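Ticket: hand-held gripper, Pikerico fingers vs Hladun fingers, dropped frames + bad width readings
Status: open
Priority: medium
Component: wrist cam / finger width / controller fw

Opened 9:40 am

Swapping finger sets on the hand-held unit to decide which one we order more of. Pikerico set worked fine on the old controller. Moved to the Sostomen controller, now width reading is off and camera stream stutters. Need to know if it's fingers, camera or controller before I burn more time.

Setup
Sostomen controller, stock firmware
Lirnard camera, wide lens, exposure on auto
Cable 300 cm, the long one
Fingers: Pikerico (blocks) first, then Hladun (thin, curved tips)

What happens
Fully closed reads 15 mm. Should be 0. Opens ok, number goes up ok, just never comes back down to zero. Stream freezes for a moment then jumps, mostly when the trigger is moving.

10:05
Power cycle. No change. Re-ran the zero routine, says OK, still 15 closed.

10:20
Swapped to Hladun fingers. Closed reads 15 again. So not the fingers. Put Pikerico back on.

10:50
Log shows 208 dropped frames in one short run. Old controller, same camera, same cable: none. Tried the short cable on the Sostomen, down to 28. Better but not gone. So cable is part of it, not all.

11:15
Found the zero offset. Sostomen keeps the value from whatever was pluged in last and the zero routine doesn't overwrite it unless you hold the trigger closed the whole time it runs. Manual doesn't say that, or I missed it. Held it closed, ran again, reads 0 now. Opened and closed a bunch, stays at 0.

Width issue = solved, leaving ticket open for the frames.

11:40
Turned auto exposure off on the Lirnard. Shiny tabletop by the window was making it hunt, every time the glare came in the exposure jumped and I think frames went late with it. Fixed exposure, short cable: no drops. Fixed exposure, long cable: a few, didn't write down the number, sorry.

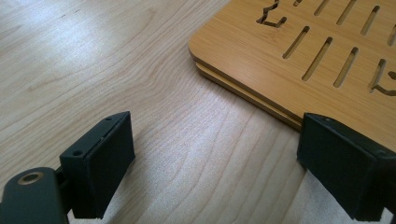
Grip notes while I'm here. Pikerico blocks are better on flat stuff with a real edge, they come down square and don't roll off. Hladun tips get under thin things easier but twist if you squeeze hard. For boards and trays I'd go Pikerico. For cloth and paper, Hladun. Not buying both, so leaning Pikerico unless someone objects.

1:30 pm
Left to do
retest long cable with a powered hub
ask Sostomen support if newer firmware fixes the zero thing
check finger screws after a full day, one Hladun screw backed out on me
write up the trigger-held zero step in the setup page, otherwise teh next person loses a morning too

Don't close this until the long cable is sorted. Short one is no good for the far bench.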